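Chapter 7
What the Label Tells You, and What It Doesn't

After reading this chapter you should be able to:
tell a regulated claim from an unregulated one
explain how serving size changes the numbers on a package
read a survey result printed in an advertisement and say what is missing from it
describe why color and artwork affect what shoppers think they are buying

7.1 A Claim Is a Sentence Somebody Paid For

Most of us read packages the way we read street signs. We take in a word or two, decide what it means, and keep moving. Companies know this, and they write for it. A package in a store has a second or two to do its work, and the words on the front have been picked, tested and argued over by people whose job is to sell the thing inside.

That does not make the words false. Outright lies on packages are less common than many students expect, partly since they can be expensive for the seller. The more common problem is the true statement that leads you somewhere it never quite said it would. "Made with real fruit" may be true of a drink that has one spoonful of juice in it. "No added sugar" may be true of a drink that was full of sugar to begin with. You should get used to asking a dull question: what would the least generous reading of this sentence allow?

Take Moltgate, a juice drink we will come back to several times in this chapter. The front of the carton says "Goodness of the orchard." Try to picture a test that would prove that sentence wrong. There isn't one. Lawyers call this kind of talk puffery, and in general the law leaves it alone on the theory that no sensible adult relies on it. You may wonder, as many critics have, why firms spend so much money on sentences that no sensible adult relies on.

7.2 Color Does Some of the Talking

Words are only part of a package. Shoppers also respond to leaves, farm buildings, hand-drawn lettering and, above all, color. Green is the usual favorite. It suggests plants, freshness and clean air, and it can suggest all of these without making one claim that a regulator could check. A leaf on a label is a drawing of a leaf. It does not tell you how much of any plant is in the product, or whether there is any at all.

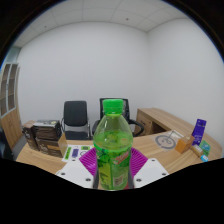
The same goes for shape and finish. A matte carton tends to look more "natural" than a shiny one, and brown paper looks more honest than white, though either can be wrapped around the same contents. Ackroyd, a maker of dish soap, kept its formula the same one September and changed only the wrapper, from blue to a speckled tan. Letters to the company that winter praised the new soap for being gentler on the hands. We would not build a theory on a stack of letters - people who write to soap companies are an unusual group - but the story should make you careful about trusting your own impressions.

7.3 Numbers That Look Like Facts

Students who distrust adjectives will often relax when they see a number. They shouldn't. Consider the Tresura snack bar, sold with the line "Only 200 calories." On the back, the serving size is given as half a bar. Both statements are in plain print and neither is hidden, yet a person who eats the whole bar has eaten twice what the front of the package seemed to promise.

Survey numbers need the same care. Fenance, a brand of vitamin drink, ran an ad saying that "355 people told us they felt more awake." The footnote gave the number of people asked as 1,986. So fewer than one in five said so, and we aren't told how many would have said the same after a glass of water. We also don't know who was asked, what the exact question was, or whether they got the drink for free. An ad that printed all of this would be a poor ad, and so you will rarely see one.

A large sample is not a cure either. If a company asks 1,000 of its own loyal customers whether they like the product, it has learned how loyal customers feel. The size of the group does nothing to fix the way it was chosen.

Before You Read On

Pick one package from your kitchen and copy down every statement on the front. Mark each one C if it could be checked and P if it is puffery. Keep the list, as you will need it for the exercise at the end of Section 7.5, where we look at seals, badges and the groups that hand them out.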